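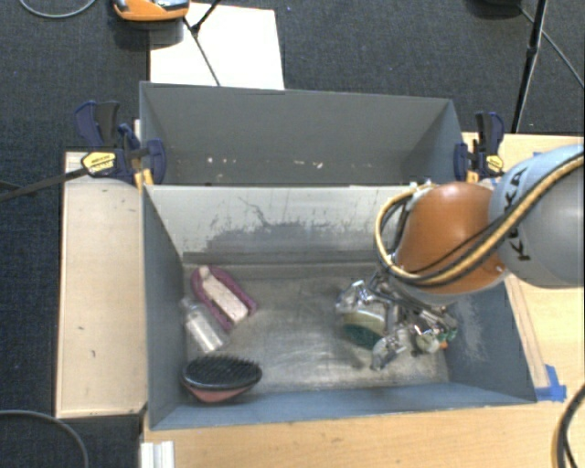
Minutes of the storage and handling meeting, Grumo stores, Jan 10, 2023. The meeting opened with the condition of the bins in the picking area. The bins were last painted when the stores moved over from the Pagano building, and the paint has not lasted equally well on all faces. The front bin was taken as the reference case: the far inner wall has a broad, irregular dark grey scuff with thin scratches branching above it, while the left inner wall is mostly plain. The floor is worn to a metallic grey, with dull scratches and darker blotches.

1. Minutes of the previous meeting

Accepted with one correction. Under item 4, "divider" should read "liner". The action on shelf labels is closed. The action on the spare lids is carried forward.

2. Condition of the bins

It was agreed that wear on the floor of a bin is acceptable provided there is no raised edge. Wear on a wall is acceptable up to the point where paint comes away when rubbed with a dry cloth. Any bin that fails the cloth test is to be taken out of use and marked on the sheet.

A member asked whether the near wall should be checked as well, the upper surface of the front bin being slightly uneven along its length. Agreed. The top edge is to be added to the inspection sheet as a separate line.

The question of whether bins should be turned end for end every few months, to spread the wear, was discussed and left open. The case against is that the location labels are fixed to one end only and would have to be moved each time.

3. Repainting or lining

Two options were put forward.

Option A is to strip and repaint in the existing blue-grey. Skarico has quoted for a batch of 6 bins, to be returned within 10 working days. The quotation covers inner walls and top edges. Floors are excluded, as the supplier does not expect paint to hold there.

Option B is a loose liner from Prorkumer, cut to the floor and turned up at the sides. The walls slope inward towards the floor, so a standard rectangular sheet will not sit flat and the corners would need to be cut to a pattern. Prorkumer has asked for a drawing before giving a price.

Several members preferred Option A on the grounds that a liner collects grit underneath and has to be lifted out for cleaning. Others pointed out that repainting without the floors leaves the worst surface as it is. No vote was taken. It was agreed to obtain the liner price and to hold the Skarico quotation until the next meeting. The spending limit for this item stays at 500 pounds.

4. Placing of objects in the bins

Objects tend to finish up gathered at one end, leaving the middle of the floor open. The present instruction says only that objects should "not be stacked". Proposed wording: "Objects are to be placed singly and not stacked. Space is to be left between objects and the end walls." Adopted.

5. Cleaning

Weekly wipe-down to continue. Abrasive pads are no longer to be used on painted faces - the pads now in the cupboard are to be moved to the workshop. Marks that do not come off with a damp cloth are to be left and noted.

6. Actions

Revise inspection sheet to include the top edge: stores, before the February meeting.
Drawing of bin interior, with wall slope, to Prorkumer: workshop.
Confirm with Skarico how long the quotation stands: purchasing.
Reissue placing instruction with new wording: stores.
Spare lids, carried forward: 2 still to be traced.

7. Any other business

The trolley with the stiff wheel has been reported again. It is to be kept out of the picking area until the wheel has been changed.

Next meeting in February, same room.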